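Kitville Reuse Workshop: Interim Report to the Sveinbjörnsson Fund
Period covered: March to June

This report covers the first half of the textile sorting and folding work paid for by the Fund. The application we sent in promised a working fabric table, a written method for folding and bagging donated cloth, and a steady flow of finished bags to the Sistness shop. We have the table. We have most of the method. I would not call the flow steady, and I would ask the Fund to read the figures below with that in mind.

The target for the full grant was 3000 pieces sorted, folded and bagged. We are behind it, and I don't think the gap can be blamed on a slow start. The plan we took over from Hurkano assumed that every piece would arrive clean, flat and already separated by type. Donations do not arrive like that. Napkins come in with shirts, shirts come in with curtain ends, and each mixed load has to be pulled apart before any folding can begin. The plan allowed no time for this.

The table itself is fine. It has a light wooden top, big enough to spread a piece out, and the surface doesn't snag thin fabric. My complaint is with how it is used. Cloth is still being laid down where there are cables, and I raised this in April and again in May. The rule that the work surface is kept for fabric only was agreed by everyone and is not being followed.

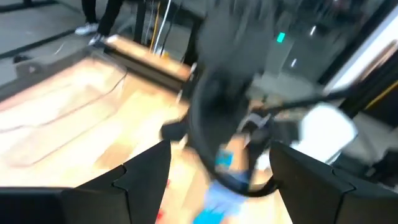

Light-blue fabric at the work table, with a black cable looping close by.

Folding small items goes reasonably well. Larger pieces do not. The written method gives 5 steps for a shirt, and in practice people skip the smoothing step and then have to open the piece up and start over. Hurkano's view is that this will improve with practice. It may, but the same thing was said after the first month and I have seen no change that I could put in front of the Fund as evidence.

Two items in the budget need a decision. The first is storage bins, where the quote came in higher than planned and I have not signed it. The second is the labeling system. Sistness wants printed labels on every bag. I am not convinced that shoppers read them, and I would like to see a trial with handwritten tags before we spend the money.

For the second half we propose a lower target, to be agreed with the Fund, and a separate sorting shift ahead of each folding shift. The cables should be moved off the table before that starts. A revised budget will follow in July.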